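About Clulmont Workshop

Clulmont Workshop sets up, services and repairs gripper tools and small handling cells. We work from one unit in Carkstead. The company was started by Rupert Nägeli, who had spent his earlier career maintaining packing lines and wanted a shop that did bench work on grippers and little else. That is still most of what we do.

The tool we see most often is the Pranari hand-held gripper. It is used in pairs, one in each hand, to record how a person carries out a task so that an arm can be taught the same movement. Customers buy the pair, use it hard for some months and send it to us when the recordings start to drift. We also look after the matching arm cell, the Moser bench, which carries the same fingers on a fixed mount.

How a pair is set up

Each gripper is stripped to the body on arrival. The fingers come off first and are checked for tears at the root, where the rubber narrows. A finger with a split root is replaced. A finger with worn ridges on the inner face is replaced as well, and the one opposite goes with it, so that both sides close with the same grip.

With new fingers fitted, the tool is cycled 500 times with nothing between the jaws. The closing point is then measured. If it has moved, the linkage is shimmed and the count starts again from zero. We do not carry over a part count.

The lens is cleaned and its focus ring locked. Calibration is done against a printed board held at several distances and angles, including the outer part of the view, where a wide lens bends straight lines the most. A calibration that is only good in the centre will pass a quick check and fail in use.

Marker cubes are inspected under a raking light. The printed faces must be flat, clean and square to the mount. A lifted corner is enough to throw the position reading, and a cube with one is reprinted. Glue is not accepted as a repair.

Proving the work

After bench checks the pair is taken out for a trial in ordinary rooms. Bench lighting is even and tells us little about how the tool behaves next to a bright window. Trials include strong daylight, clear plastic, plain white surfaces and at least one object with a handle.
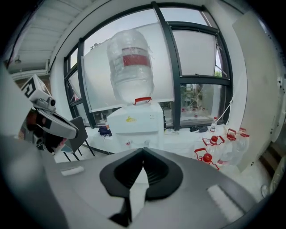 The trial recordings are read back the same day. We look for lost marker readings, late frames and any difference in timing between the left and right tools. A pair that loses its markers against the light goes back to the bench for an exposure change, then repeats the whole trial. The settings are written on the job card and kept under the serial number of the tool.

Looking after a tool between visits

Most faults we see could have been caught by the user. We ask customers to do the following.

Wipe the fingers with a damp cloth at the end of each day. Do not use solvent.
Check that both fingers meet at the tip before recording.
Keep a lens cap on in transit.
Do not lift the tool by its marker cube.
Send the tool in after 1000 hours of use, or sooner if the jaw feels loose.

Repairs to the Moser bench

Bench cells are repaired on site where possible. The usual faults are a worn cable at the wrist, a loose finger mount and a drifting home position. We carry cables and mounts in the van. A drive that has failed comes back to Carkstead and is rebuilt here, with a loan drive left in its place if one is free.

Each cell has a plain paper log fixed to its frame. We fill it in at every visit and ask that it stays there. It has saved more time than any software record we have tried.

Records and stock

We have 181 tools on our service list and hold spares for all current versions. Fingers for the first Pranari body are no longer moulded. We bought the remaining stock in August and will supply it only against a returned worn pair.

Getting in touch

Send the serial number, a short note of the fault and, if you can, one recording that shows it. Please pack the fingers open and not clamped shut. Quotes are given after strip-down and no work starts before you accept them.

Page last revised 30 October 2023.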